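Phones & Tablets > Displays > Under-display front cameras: worth it yet?

Started by tamsin_lowe, 25/09/2025

tamsin_lowe
My contract is up and I have narrowed it down to two handsets. One is the Cluvent 4, which has a conventional punch hole at the top centre of the screen. The other is the Brinar Solo, which puts the front camera under the panel so the display is uninterrupted. Same price on my network, same storage, near enough the same battery.

I make a lot of video calls for work and read a great deal on the phone. I don't take selfies. The reviews I have read contradict each other. One says the camera area can't be seen at all, another says it is obvious on a white page. Can anyone who has lived with an under-display camera say which is right, and how bad the video is?

pelmet
Both reviews are right. It depends on the background and the brightness.

The panel over the camera has to let light through. There are two usual ways of doing it. Either you lower the pixel density in that patch, so there are gaps between the pixels, or you keep the density the same and make each pixel smaller, with transparent wiring. The first is cheaper and shows up as a coarse, slightly shimmery patch on plain light backgrounds. The second is much harder to see, but the small pixels have to be driven harder to match the rest of the screen.

On dark mode you will not see either. On a white page at 50 per cent brightness you will see the first kind if you look for it and probably not the second.

R_Aldous
I have the Solo. It uses the second method. I have to tilt the phone to find the patch, and then it looks like a faint grey thumbprint. I stopped noticing within days.

Video calls are another matter. The picture is soft and there is a haze round any window or lamp behind you. Colleagues asked whether I had cleaned the lens.

tamsin_lowe
The haze is what worries me. Is that the lens, or the software?

pelmet
Neither, strictly. It is diffraction. The pixels and wiring over the lens form a regular grid, and light passing through a regular grid spreads in a predictable pattern. A point of light comes out as a small star or a smear. The software tries to undo it afterwards. That works fairly well on a still photo, where the phone can spend time on it, and less well on video, where every frame has to be done before the next one arrives.

The panel also absorbs a good part of the light before it gets to the sensor, so indoors the phone raises the gain and you get noise. The noise reduction then removes fine detail along with it. Softness plus haze is what's left.

Beca Ifans
I repair phones for a living, so a different angle on this. Ask what a replacement screen costs before you buy. On a punch-hole phone the camera sits in the frame and the screen goes over it with a hole cut in the panel. If you fit a decent third-party screen the camera works as before. On an under-display phone the transparent patch is part of the panel and the correction software is tuned for that panel. I fitted a compatible Bandus screen to a Solo in February and the front camera was useless afterwards, green cast and double edges. The customer had to pay again for the maker's part.

Alignment matters more too. With a hole, a small error is visible but the camera doesn't care. With an under-display camera a small error puts the edge of the ordinary pixels over the lens.

kestrel45
Compatible Bandus screens are poor on everything, in my experience. I wouldn't judge the design by that.

Beca Ifans
I'd agree for the cheap ones. This was their better grade, and the display itself was good. Brightness, touch and colour were all fine. It was only the patch. Nobody outside the maker's supply chain seems to have the right pixel layout for it.

kestrel45
Fair enough. I still think the objection is overdone. I have had a phone with an under-display camera since the first Brinar and have not broken a screen. A hole in the middle of the status bar annoys me every time I watch something in full screen. I use the front camera perhaps once a week. For someone like me it is the correct compromise.

R_Aldous
But the question is from someone who makes a lot of video calls.

kestrel45
Who also reads a great deal and takes no selfies. The call picture is compressed so heavily by the time it gets to the other end that half the difference disappears.

pelmet
I don't think that follows. Compression copes well with a clean picture and badly with a noisy one. If the source is noisy, the encoder spends its bits on the noise and the face gets worse. A poor front camera is made worse by a call.

Where I would agree is that lighting matters more than people expect. With a lamp in front of you and nothing bright behind, an under-display camera is acceptable.

tamsin_lowe
My desk is in front of a window, facing into the room, so the window is behind me. That sounds like the worst case.

pelmet
It is the worst case. Turn the desk round or buy the punch hole.

odd_socket
A third option nobody has raised. Benjelloun still make one with a plain top bezel and the camera in it. No hole, no patch, and a proper-sized sensor. The bar is 4 mm high. Stereo speaker in the same strip, and a notification light, if you remember those. It looks dated in the shop and I forgot it was there by the evening.

kestrel45
4 mm of nothing along the top of the phone. I'd sooner have the hole.

odd_socket
It is not nothing, it has a camera, a speaker and a light in it. And when I turn the phone sideways my thumb has somewhere to rest without pressing anything. Screens that run right up to the edge register my palm constantly.

R_Aldous
Palm rejection is a setting on most of them now. On the Solo it is under Display, then Edge touch. The default is too sensitive. I have it at the lowest step.

Does the Benjelloun have the same refresh rate? The last one I looked at was 60 Hz only.

odd_socket
Mine goes to 120. I leave it at 60 for the battery.

marrow_fat
One practical point on face unlock. With an under-display camera it is usually the plain camera-based type, and some banking apps will not accept it, so you fall back on the fingerprint reader. The same is true of most punch-hole phones, to be fair, but I found the Solo failed in dim rooms much more often than my old phone did. The panel patch also has to go dark while the camera is running, so you see a black dot appear whenever it tries. Check whether the apps you use will take a fingerprint.

tamsin_lowe
Fingerprint is fine, I never set up the face option on this one.

Does a screen protector make any difference to the under-display type?

Beca Ifans
Yes. Use one with no adhesive pattern over the camera, or none at all. The glass ones with glue only round the edge leave an air gap, and the gap adds a second reflection. Liquid-glue ones are optically better but messy to fit, and if a bubble settles over the patch you will see it in every call. On punch-hole phones the protector often has its own cut-out, which collects dust but keeps the lens clear.

If you go for the Cluvent, check which protector is in the box. Some early ones had a black ring printed round the hole, slightly off centre, and it clipped the corner of the picture in wide mode.

pelmet
Worth adding that static content is unkind to the patch over a long time. The small pixels are driven harder, so they age faster than those around them. The maker compensates in firmware. I haven't seen one old enough to say how well that holds up. If you keep a phone for four years or more I would count it against the Solo.

kestrel45
Mine is on its third year and there's no visible difference at 100 per cent brightness on a grey test card. One handset, I know.

pelmet
Useful all the same. Which method does the first Brinar use, reduced density?

kestrel45
Reduced density, yes. So its pixels aren't the small ones, and it may not tell you much about the Solo.

tamsin_lowe
Thanks, all. I tried both in the shop at lunch. I could not see the patch on the Solo until the assistant pointed to it, but with the shop window behind me the preview had a white fog over half of it. The Cluvent was clear. The desk can't be moved, so I have ordered the Cluvent. The Benjelloun was not in stock to look at.

R_Aldous
Sensible. 

marrow_fat 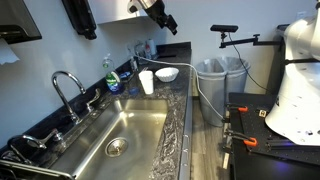 Attachment: sink and dark granite worktop, indoor light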